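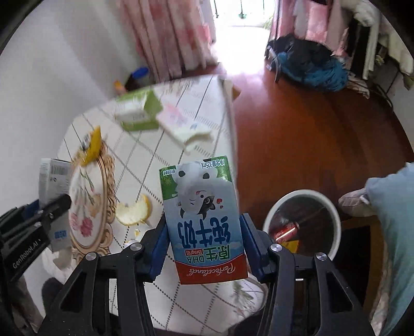

Who has to clear the table before a home gripper session starts?

The person holding the grippers, under the new Umport code. Anything living, hot, sharp or sentimental comes off first, and whatever remains is fair game.

Code for gripper work in homes runs to 70 pages, one of them on biscuits

26/06/2019

Firms that collect tidying-up data in other people's homes have a rulebook at last. The Umport Code of Practice for Hand-Held Gripper Work was published this morning after two years of drafting, much of it apparently spent on the meaning of the word "rubbish".

The code covers sessions in which a worker picks things up with a pair of hand-held grippers so that a robot can later be taught to do the same. Until now each firm has followed its own house rules. At Flelel, the largest in the town, these fitted on a laminated card. At Didside they were passed on by word of mouth, with the variations you might expect.

Under the code, householders must be told in writing which rooms will be recorded and must be able to stop a session by saying so. Letters, medicine labels and family photographs are to be put out of view beforehand. Food packaging may be left where it is, and milk cartons get a paragraph to themselves: they are to be treated as full until someone has checked by hand, and gripped at the sides with no more force than is needed to lift them.

Squeezing is dealt with at some length. The drafting group received 2577 comments during the consultation, a good many of them on this one point, and one respondent attached a dry-cleaning bill.

Yasuo Hosoda, who edited the final text, said the group had tried to keep to things a tired person could remember late in the afternoon. "We had a very elegant definition of waste in the first draft," he said. "Then one of our testers threw away a perfectly good tea strainer and was able to show us that he had complied with it."

The definition now reads: "an item which the householder has said is waste." It replaces four paragraphs and a flow chart.

Workers must take a break of 15 minutes after every hour of gripping, a rule Flelel opposed until it was pointed out that its own card already said so. Floors have to be clear of trailing cables along the worker's route. Bins may be moved closer to the table, provided they are moved back. The page on biscuits is concerned mainly with crumbs, although a footnote forbids eating the test items and refers the reader to an incident log which has not been published.

Compliance is voluntary until August, when the town will begin asking for it in its own contracts. Firms that sign up early pay a fee of £5 and receive a certificate. Didside has signed. Flelel said it welcomed the code and was still reading it.

Printed copies can be had from the front desk at Umport town hall. The electronic version is free, but the flow chart was left in by mistake and should be ignored.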